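Fluvham Shared Workshop
Minutes of the members' meeting, October 11, 2021

In the chair: Amber Kramer
Minutes taken by: Lahcen Lahlou

1. Minutes of the last meeting

Approved with one correction. Item 4 said the bench tidy-up was "complete." Several members objected to the word, and it now reads "started."

2. Matters arising

The sink trap was replaced in March and has started dripping again. Amber will call the plumber back and ask why a part that is supposed to last for years didn't make it to the fall. Lahcen doubts the plumber will see it as his problem.

The label printer has not been found. It stays on the list.

3. Money

The account stands at $3,655. Amber read out the figure and asked whether there were questions. There was one: whether that includes the deposit on the key cards. It does. The member who asked said that in that case it should not be presented as money we can spend, and Amber agreed to show the deposit on its own line next time. No vote taken.

4. Storage and the bench area

This took up most of the evening.

Amber reported on the tidy-up agreed at the last meeting. The plan was that each drawer cabinet would be emptied, given a purpose and put back into use, with the cabinet tops kept clear for people working at the bench. She said the first half of the plan had gone well. Lahcen said the first half was the easy half, as anyone can empty a drawer.

The gray three-drawer cabinet by the long bench was discussed in particular. It was meant to take the small hand tools, and the tools are still in crates by the door. Meanwhile the top gets used as a table.

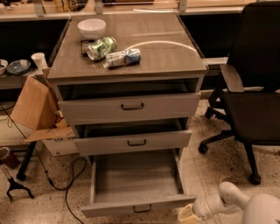

Item 4: gray drawer cabinet at the long bench, drawers open.

Amber pointed to the empty drawers as progress. Lahcen asked what good empty drawers are with two drink cans and a bowl sitting on the lid. He also brought up the dishes and the paper cup on the lower shelf of the bench, and the cardboard boxes beside the cabinet. His view is that people put things down wherever there is a flat surface, and that another rule will not change this. We already have a rule about food and drink in the bench area. It has been on the wall since before most of the present members joined, and he would like to hear of one occasion when it was enforced.

A member suggested a second sign. There was little support.

Another member suggested a can bin at the end of the bench. Lahcen thought it would be full in a week and then stay full. Amber said a full bin would still be an improvement on the present arrangement. Agreed to try it until the next meeting, with the question of who empties it left open. Lahcen asked for it to be recorded that leaving that question open is how we got here.

On the boxes: any cardboard not marked with a name goes out with the recycling. Two members were against, on the grounds that deliveries get opened at the bench and the packaging may be needed for returns. They were told to write their names on it.

Agreed: drawers to be filled from the top down, measuring tools first, then screwdrivers and pliers, then everything that doesn't fit anywhere else. Doubts were expressed about the bottom drawer.

5. Offer from Van den Broek

Van den Broek has offered us a modular storage wall from their Trultisia range, with a discount for workshops. Amber passed the brochure around. The quote covers 44 bins, the rails and delivery, but leaves out installation and says nothing about what the wall can hold. Lahcen said we have drawers standing empty and he can't see the case for buying more places to put nothing in. Amber replied that small bins get used in a way deep drawers don't. Asked whether she had any evidence for this, she said the Kekum workshop has them and is happy. Lahcen would like to see Kekum's bench on an ordinary evening and not on an open day.

Put off. Amber will ask for the load rating and a price with installation.

6. Any other business

The side door sticks. Pull it, don't kick it.

Someone has been turning the heating up to the top setting and leaving. If it goes on, the dial will get a cover.

Actions
Amber: plumber; deposit line in the accounts; Van den Broek quote; buy can bin
Lahcen: move hand tools out of the crates and into the drawers
All: dishes back to the kitchen, names on boxes

Meeting closed. Date of the next one to be sent around.

Recent items
Key cards: how to report a lost one
Bench booking, winter hours
Minutes of the members' meeting, March
What can and can't go in the recycling
Label printer: last seen?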